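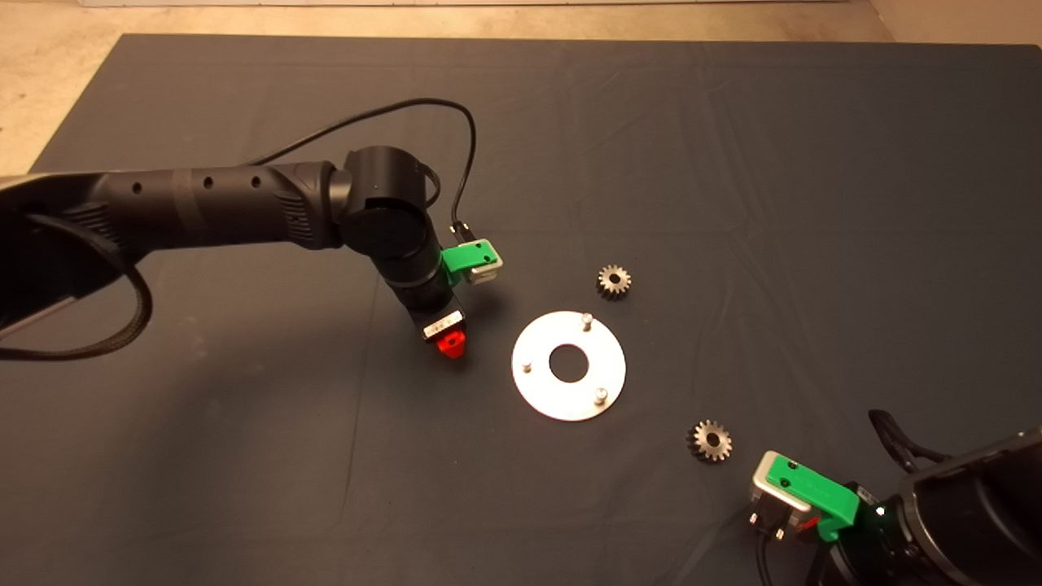
Monday night, and I have the February spending sheet open again with a cup of tea going cold beside it. I promised myself I would settle the equipment list before bed, and of course I've spent half the evening moving the same lines up and down. Cường Huỳnh would like a proper machined base plate for the bench, something heavy that bolts down, and I do see why he wants it. But when I look at the plate with its three pegs lying on nothing more than the gray cloth, and a couple of gears beside it, I keep thinking how little money is sitting there and how much we can learn from it before we spend any more. The cloth can stay. I have put the base plate under "later," which he will spot right away, bless him.

The big question is still the quote from Kumdale against the one from Gritcombe. Kumdale is cheaper on paper, and their person on the phone was so kind that I wanted to say yes on the spot! Then I read down to the shipping line and the wait, seven weeks, and I had to go and stand in the kitchen for a minute. Gritcombe can send sooner but they want to sell us everything in a bundle, with a cabinet we haven't got the wall for. I wrote both of them back and asked for the spare parts priced separately. I should have asked that the first time.
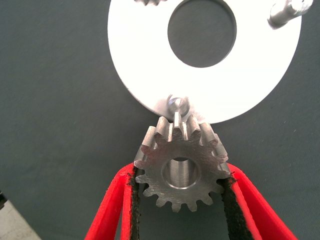 Spares are where I have been too hopeful, I think. Last year's budget had one line for "misc." and it was gone before summer, and I never could say quite where. So tonight I gave the small things lines of their own, starting with the black grip pads inside the red fingers, which look rough and a little frayed along the edges, with specks of red coming through. They're holding on to a steel gear with teeth all the way around, so I suppose I can't expect them to stay pretty. I put down $50 a set and two sets for each arm, and I'd still like Cường to tell me if that's silly. He may know a cheaper way, he often does, and he is good about explaining it to me without making me feel slow.

Next came cables. I had wanted to leave them out altogether, then I priced the replacements and found that two of the long ones would cost more than the gears, which I would never have guessed.

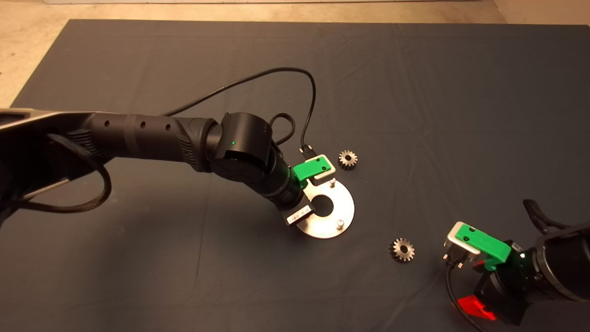 So cables get a line too, and clips to go with them. Then there are the green printed parts, which we can make ourselves if I allow for the filament and for somebody's afternoon. I keep forgetting to count afternoons. Châu's shop offered to print a batch for us and the price was fair, so I wrote it in with a question mark and will ask again when I'm less tired. I also crossed out the second monitor. I liked the idea of that monitor very much, but we can all lean in and look at the one we've got.

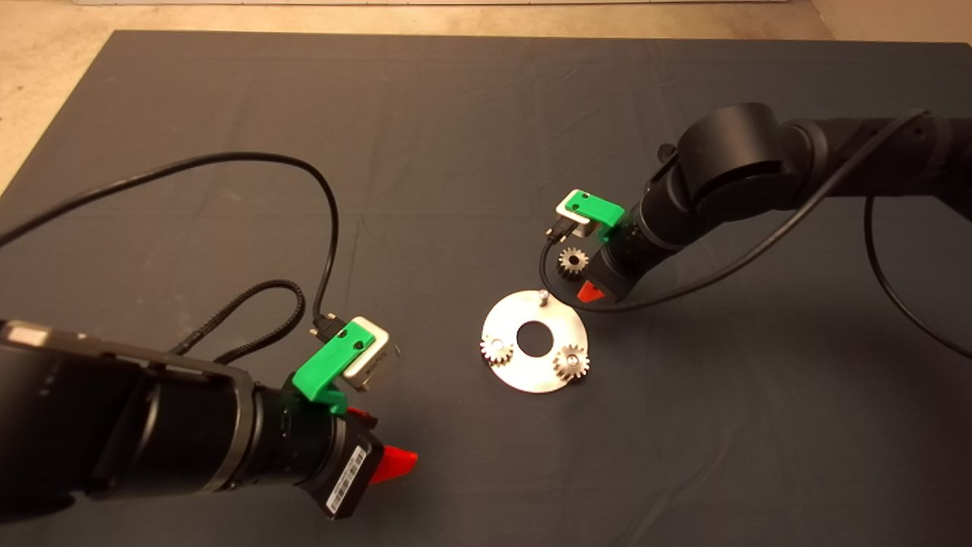 Book 2, p. 50

(Turned the page, still going.) What I would really like to have is the Girero service plan, and I have gone back and forth on it all week. It covers both arms, left and right, and I've been telling myself we need both of them covered or neither. With two gears already on the plate, one peg standing bare and the right arm holding the last gear over it, it is very hard for me to pick out an arm I'd be willing to do without while it sat in somebody's repair queue. So the plan goes in for the pair, and the base plate stays on the later list to help pay for it. That leaves me a small cushion, less than I'd like, and I'm not telling anyone the amount or it will turn into a monitor again.

Things to do tomorrow: call Kumdale and ask whether the wait is the same for a partial order, find the old receipt for the cloth, ask Cường about the pads. And wash this cup.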